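Keeping colored paper scraps for the next craft day

In our house the orange and the yellow paper is always finished first, so I do not throw away a sheet only for a torn corner.

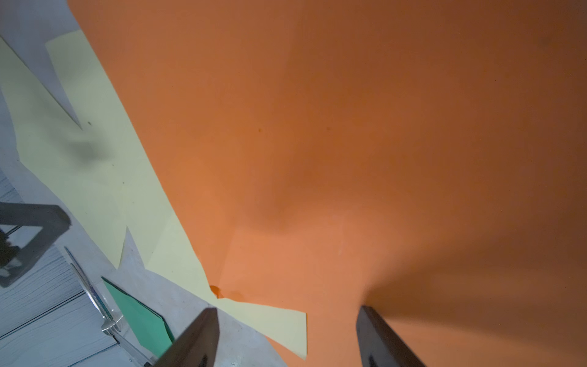 Manaia Treloar wrote under my last tips that she irons such sheets on the lowest heat, between two clean towels, and no steam, please, or the color will go to the towel. I tried it with 5 sheets and it works well for thin paper. With thick paper I prefer to put it under heavy books for one night.

For cutting, I first take off the ragged side with a ruler and a knife. What stays is mostly enough for a card or a paper flower. Pieces smaller than my palm go in an envelope, the bigger ones lie flat in a Surico box under the bed. Please do not roll them, the paper remembers this for months.

Small dark specks I try with a soft white eraser. If they do not go, I turn the sheet and use the other side.

Glue sticks I keep in the same box, but in a closed bag. Last August one melted and I lost nearly 60 sheets.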